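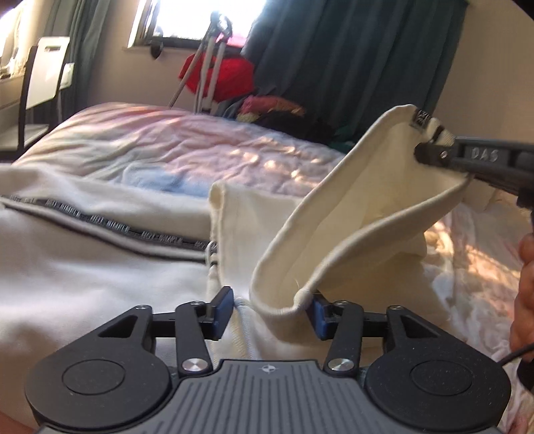 **Living With Dogs, evening short course, Jivemdale**
**Session 2 notes: settling an older dog into a new home**
Notes by Abhishek Bhatia, revised February 2022

Thanks to everyone who stayed back last time with questions (I do love a question, even when it means I'm locking up in the dark). A few of you asked for something to take home on older dogs in particular, so I've written this session up a bit more fully than usual. Bring it back with your scribbles on it!

## The first few days

An older dog arrives with a whole life behind it, and most of its habits were perfectly sensible in the last place. Bhardwaj, my own old kelpie cross, spent his first fortnight with me waiting politely at the laundry door, and it took me an embarrassingly long time to work out that in his old house that must have been the way to the yard. I'd been leading him round to the back door every time and wondering why he looked so let down.

So before you teach anything, watch. Keep a little notebook going and jot down:

- where the dog chooses to lie, morning and evening
- which doors it goes to, and when
- how it gets up from lying down (stiff, quick, one side first)
- what it does when you leave the room

Keep visitors to a minimum for the first week. I know your sister wants to meet him. She can wait, and he'll be much better company for it.

## Beds and floors

Older joints don't care for slippery floors. Hall runners with a grippy backing are worth every cent, and so is a firm bed, thick enough that the hips don't press through to the floor. Put one where the household spends its evenings and a second where the dog sleeps at night.
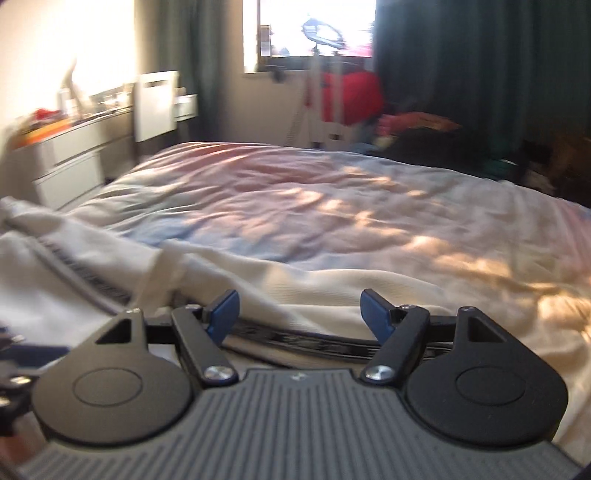
If you're happy to have the dog up on the furniture, a low step helps a great deal, though you'll want to introduce it with treats and a lot of patience. Walk the dog up and down it on lead a couple of times a day and stop while it's still going well. Large dogs are often better off with a ramp, and the ramp wants to be longer than you'd think.

## Walks

Short and often. Two gentle outings will do more good than one big march, and plenty of sniffing counts as exercise for the brain. Let the dog set the pace, and if it lies down and thinks about things for a bit, well, so be it. Any limp that's still there the next morning is one for your vet.

## For next session

Please bring your notebook, your dog's current lead and collar, and the name of the food you're using. We'll be going through meals and weight, and I'll have the Testness worksheet printed for everyone. Dogs stay home for that one, sorry!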